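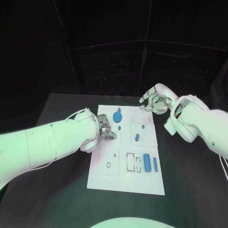
Broloswood Fold-Flat Felt Panel -- Large

Shop > Sound & Quiet > Panels > Fold-Flat Large

Shop New In Panels Curtains Offcuts Trade Help

Thick felt panel for rooms that echo. Hangs on two hooks, folds down flat when you need the wall back. Made in Billavville. Same felt as the small panel, same edge stitching, just more of it.

Good for: spare rooms, music practice, home offices with hard floors, the stairwell that makes every phone call sound like a train station. Will not stop the neighbors' drums. For that you want mass in the wall, not felt, talk to a builder.

What you get
One panel, two steel hooks, screws for drywall and wood. No masonry plugs -- buy those seperately, your local hardware store has better ones than we do.

Colors
Oat, moss, brick, ink. Ink is back in stock after the August run, sorry for the wait. Brick runs a shade darker than the old swatch card so order a new swatch if you're matching.

Hanging it
Leave a gap behind the panel if you can. A thumb's width is plenty. Flat against the wall works too but you lose some of the low end. Two panels on facing walls beat two side by side, nearly every time.

Care
Vacuum with the brush head. Spot clean, cold water, mild soap. No machine, no dryer, it will shrink and we can't unshrink it. Creases from shipping drop out in a few days, or steam from the back.

Delivery
Ships from the Holovko warehouse, rolled, not folded. Orders of 17 panels or more go by pallet and need somebody there to sign. Trade price starts there too -- ask for Lovisa Holmgren, she does the quotes.

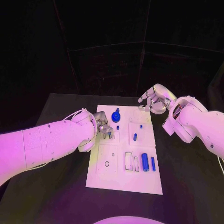 Customer notes

"Put four up in our rehearsal room. Cello sounds like a cello again. Hooks are a bit tight on the first go." -- Wálter Cuadros

"Moss is greener than on my screen, kept it anyway. Dog hair sticks to it, be warned." -- Siu-fong Huang

"Bought one for the hallway and then another for the hallway." -- Chak-lun Yen

Returns
Unhung panels, any reason, send it back in the same roll. Hung panels only if theres a fault. Swatches are yours to keep.

119 shares | 17 comments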